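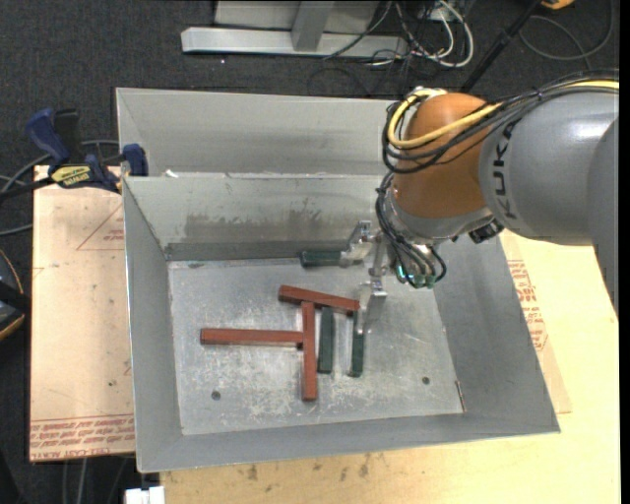
Newsletter and forum questions

Why did my newsletter stop arriving?
Your email provider probably decided it was junk. We moved to Trilik in May, and of 1,000 copies of the first issue, 939 were accepted. "Accepted" is Trilik's word. It includes the ones that went straight to spam.

Will adding you to my contacts fix it?
So we're told. It worked for some Dirnivcombe members and did nothing for others, so don't expect much.

Trilik says its paid plan gets better delivery. Will you upgrade?
Not yet. We asked for evidence and got a brochure.

Is the open rate worth anything?
Very little. Some mail apps load every message whether you read it or not — we'd sooner count replies. The last issue got 11.

Can I read issues on the forum instead?
Yes. Each one goes up on Saturday under Daladero Notes, and you don't need to log in.

I unsubscribed and still get it. Why?
You may be signed up under 2 addresses. Check which one the message was sent to, then use the link at the bottom of that copy.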